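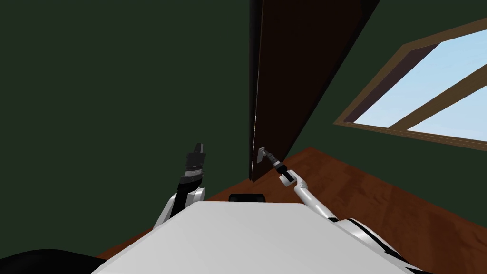
Nodell Door Room, Version 2

Home Shop Builds Downloads Forum Cart

Filed under: Robot Builds > Simulation Packs > Two-Arm

Price: $133, download only

Hi, and welcome to the page for the thing that ate my winter! The Nodell Door Room is a simulated practice room for people who are building a two-arm robot at home or in a shared shop and would like it to open a door someday. You get a room, a door with a proper lever handle, a two-arm robot with black grippers, and the control program I use to get the right hand onto that lever and the door moving. It runs on an ordinary desktop. Mine is on a bench in the corner of a shared workshop, next to the drill press, and it does fine as long as I remember to blow the dust out.

I started on this when my own robot was still a pile of joints and one finished shoulder. I wanted to be working on the door long before I had arms that could reach one. Also, the only door I could have practiced on is the one to the paint closet, and Rosaire Gosselin (who has the bench across from me and needs the paint closet all day long) was not keen.

What you're buying

The room itself. Green walls, a wood floor, a window and a brown door with a silver lever. The door swings on a hinge you can make stiff or loose, and the lever has a spring you can set. I keep the room very bare on purpose. Every chair I added in version 1 turned into a thing the elbow hit, and then I was fixing chairs and not doors.

The robot. White body, white arm links, two-finger grippers. It's close to my own build, and the link lengths are all in one file at the top of the folder, so please go ahead and type yours in. Siiri Mustonen has much shorter forearms on hers and she had it changed over in an evening.

The control program. Reach, close, turn the lever, pull, let go. Each of those is its own piece and you can run them one at a time, which I really recommend for the first week. The pull is the longest piece by far and it has the most comments in it, some of them a bit grumpy.

The hinge and lever sheet. One page, plain numbers, tells you how to measure a real door with a luggage scale and put the result into the sim. I'm fond of this page!

The views

There are two kinds of camera in the pack, one up high looking out over the body and arms, and one down at the hand looking past the fingers. I do most of my driving from the high one. It's tilted, so the door leans and the floor runs off on a slant. You can level it in the settings if you like, it's the line called head_roll.

The hand view is the one I check when a grasp goes wrong. With the fingers apart you get a clear look at the two gray pads and the gap between them, and whatever is past the gap. Very often it's wall. Don't be put off if you open it up and see a whole lot of green, there really is that much green.

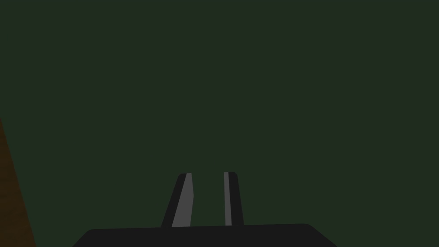

Hand view, fingers open, with a bit of brown at the left edge.

The pads are worth a few words. In the sim they're flat and gray and you set the grip with one number for friction. On my real gripper I glued on strips cut from a bike inner tube, and I had to drop the friction number quite a lot before the sim lever slipped the way my real one does. If you build with the Kiiskinen finger plates, there's a settings file for those already in the folder. Orvokki Hämäläinen did the measuring for it, and she did it twice, bless her.

Getting a first pull

Open the folder, run the setup file, pick your robot, and start with the door shut. Then go to reach and stop there. Look at both views. The right hand should be lined up with the lever with the fingers open wide enough to clear it on both sides, and if it isn't, nudge the wrist before you do anything else.

Close the fingers slowly. I have the closing speed at 9 in the settings and you can creep it up later. Turn the lever next, all the way down, and hold.

Now the pull, and take it easy. The door wants to swing in an arc and the arm would love to go in a straight line, and they'll fight. The program bends the path for you, but only if the hinge position is right, so if the hand twists off the lever partway, go back and check the hinge numbers first. I lost most of a weekend in May to a hinge that was on the wrong side of a minus sign.

The left arm can stay parked, up and out of the way. I leave it with the hand pointing at the ceiling or close to it. There's a second parking spot saved under the name "low", but on my build that one bumps the body, so try it in the sim before you ever send it to real motors.

Once the door is open a little you can stop and hold. I like to stop here for a while and mess with the hinge stiffness while the hand still has the lever, it's a good way to get a feel for how much the arm is really being asked to do.
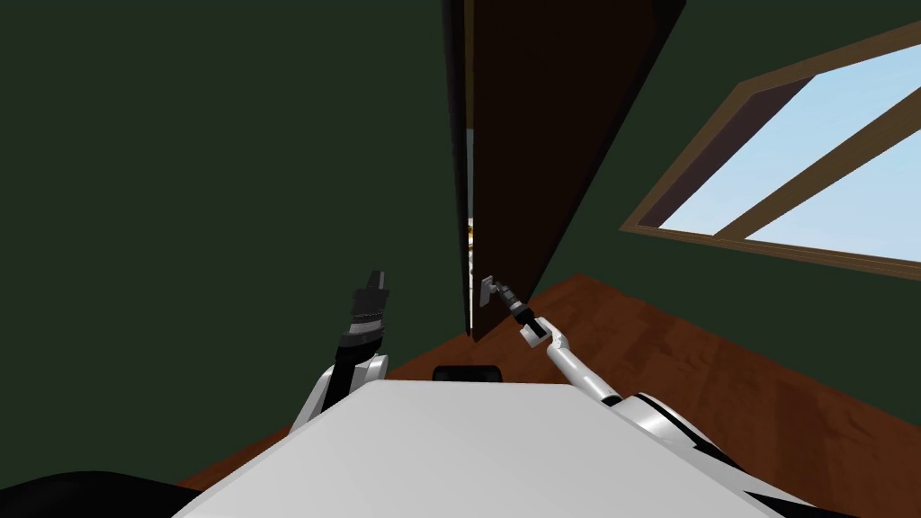 Changes in version 2

- The lever has a spring now. In version 1 it just flopped.
- Head view and hand view can be saved at the same moment, into matching folders.
- The floor is darker in places and shinier in others. Ulla Harju asked for this so her vision code would stop getting everything so easy.
- Door opens either toward the robot or away from it, one setting.
- Log files are shorter. My longest one before the change was 1,411 lines for a single pull, and I read all of it.
- Fixed the bug where the left gripper drifted during a long hold.

What it won't do

No walking and no rolling. The body stays where you put it and the arms do the work. If you need the robot to go through the doorway, the Clondstead base add-on is the one to get, and it loads into this room without any changes (I sell it too, it's over under Simulation Packs).

Round knobs aren't in here either. I've tried. Two flat fingers on a round knob is a sad business and I'd want a different hand for it.

It also can't tell you that your real arm is strong enough. Use the hinge and lever sheet, compare the pull force to what your shoulder motor can hold, and leave yourself plenty of room.

Works with

Nisum motor boards, straight from the box. Other boards need a small file that passes the joint angles along, and there's a blank one in the folder with notes. Lauri Vuorinen wrote one for his homemade board and posted it on the forum, so have a look there before you write your own.

Ordering and updates

Pay once, download as often as you want, and small updates are free. If you bought version 1, write to me from the address you ordered with and I'll send you the new one. Questions go on the forum or by email. I answer in the evenings mostly, and if you're stuck on a pull, please send both views and the log along with your hinge numbers.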